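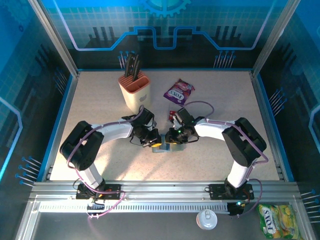
Photo: my own. Please ask before you borrow it.

December 11, 2023

So the bench got done. I've been going on about it since October, and if you read the post about the pantry moths you'll know that I promised the bench was next and then went very quiet. Well, it took an entire afternoon and a bit of the following morning, and I'm fairly pleased with myself.

I'll start with the knife block, seeing as that's what set the whole thing off. It's the cream one with the salmon-pink top, and I went back and forth on that pink for weeks. I nearly got a plain timber one at Tirkon (the big one out past Mengal, not the little one in the arcade, which never has anything) and then I saw the pink and thought, well, why not. Everything else I own for the kitchen is white or grey or the colour of old toast. The handles are dark so they look quite smart poking up out of it, and at last I can put my hand on a knife without fishing around in the second drawer with the peeler waiting for me.

The trouble with a knife block is that it has to live somewhere. I don't have a lot of bench. There's the long bit beside the sink, and the short bit next to the stove, and the short bit is where the kettle and toaster are so forget that. On the long bit I'd been keeping the fruit bowl, the mail, a jar of pens, two jars of pens if I'm telling the truth, and whatever came home from the shops that I hadn't put away yet. I tried the block at the sink end first and it got splashed every time I rinsed a colander. Then I tried it smack in the middle and kept reaching around it. Towards the back and over to the left is the spot, at least for me. I'm right-handed, so that gives me a good clear stretch for the chopping board, and I'm not reaching across anything hot.

Then the lollies. I know, I know. Every December I buy them too early and every December they end up all over the bench instead of in the cupboard. This year it's Fox's, the purple bag and the green and yellow one with the fruit on it, and I can tell you the fruit ones are going faster in this house. I did weigh up hiding them. I have hidden lollies before and then found them in March behind the slow cooker, all stuck together in one lump, so now I leave them out and accept what happens.

What I can't stand is the single ones. You open a bag, a few get out, and for the next week you're finding a little wrapped lolly beside the kettle or under the tea towel or in with the teaspoons. There was one in the cutlery tray when I started. I had a bowl for them once, but a bowl on the bench just collects other things – a hair tie, a dead battery, the key to something.

Which brings me to clear plastic. I've been a bit rude about the clear-box people in the past, the ones with the pantry that looks like a chemist. I take some of it back. I bought a set from Prurnel, and with the knife block and a new dish brush the whole lot came to $147, which made me wince at the register. But I can see what's in them! I can see when we're nearly out of sultanas. The one I use the most holds 500 grams of sugar with enough room left over for the scoop, and that has saved me so much mess that I've gone and told my sister to get one.

A few things I've picked up about clear plastic on a speckled bench, in case you're thinking of going the same way.

It disappears. I'm not joking, you put a clear box down on a flecky surface like that and walk off, and when you come back you have to go looking for it. The flecks show straight through the sides, only a bit wobbly, and all that gives it away is the shine along the top edge.

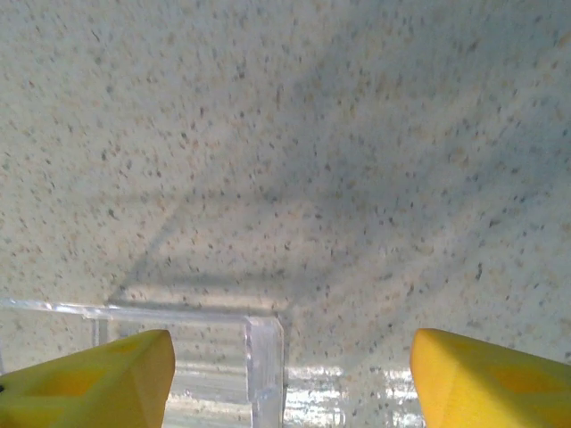

I knocked one straight onto the floor the first night, reaching for my glasses. It bounced, thankfully, but there's a chip in one corner now that I can feel with my thumb. I've put a strip of washi tape along the lid of that one. It's got tiny lemons on it and it's already peeling, so if anyone has a better idea I'm all ears.

The other thing is cleaning under them. I love a speckled bench because it hides crumbs, and I hate a speckled bench because it hides crumbs. You think you've wiped it and then you run your palm over it and it's like a beach. I've started getting down with my eye nearly level with the surface, with the window behind, and that shows up everything. Pepper is the worst. Spilt pepper on those little dark flecks is completely invisible and I reckon I've been living with a fair bit of it for years.

For the actual cleaning I just used warm water and a squirt of dish soap, then a dry cloth straight after so it didn't streak. I did try a spray from Retow that a few of you recommended in the comments (200 mL, smells like a hotel foyer) and it was fine, but I couldn't see that it did any better than the soap and I got a headache from it. For the plastic, definitely don't use the scratchy side of the sponge. I did one lid that way before I thought about it and it's gone all cloudy.

I gave myself a rule of five things that are allowed to live on the long bench, and I've already broken it. Knife block, fruit bowl, sugar, tea, soap. And then the lollies, but they're seasonal so they don't count. The mail has moved to the hall table, where it's making a new pile that I'm choosing not to look at until January.

Still to do: the second drawer, which is now mostly peelers, and the shelf with all the cup lids. I have so many lids. I sat on the floor and tried to match them up and had to stop and make a cuppa. If I can get that shelf sorted before the relatives arrive I'll put up some photos, and if you don't hear from me you'll know the lids won.

Going to go and put the ham order in now before I forget again.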